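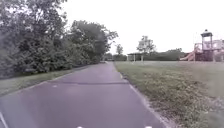
Notes, council talk, September 2021. Start with the money. Resurfacing gets put off becuase nobody rings up about a hairline. Then a dark seam like that one, running across most of the path, and the phone goes. By then water's in the base. Say that twice. Slow down here.

Tamuno loop: built 2007, no reseal for 14 years. 315 metres of it now full depth repair. Ask room who rides it.

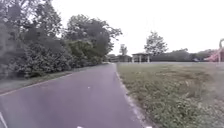
Cost of a reseal early on vs digging out later, see handout. Don't read the table aloud. Mention Arnus quote, $3000 for crack sealing the lot, knocked back in June.

Tree roots next. Root barrier goes in at build, cheap then, a pain after. Gum tree joke if time.
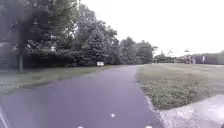
How often should a shared path be inspected?
Twice a year on foot, plus a walk after any big storm.

Pause for hands. Prams, scooters, wheelchairs feel a lip well before a ute does. Kerb ramps too!! Keep moving, running late by now.

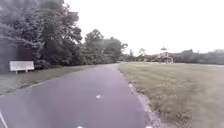
R. Gremetti

Last bit. Ask for a maintenence line in the budget, seperate from new works. Leave forms by the door. Thank the Imari crew for the tea.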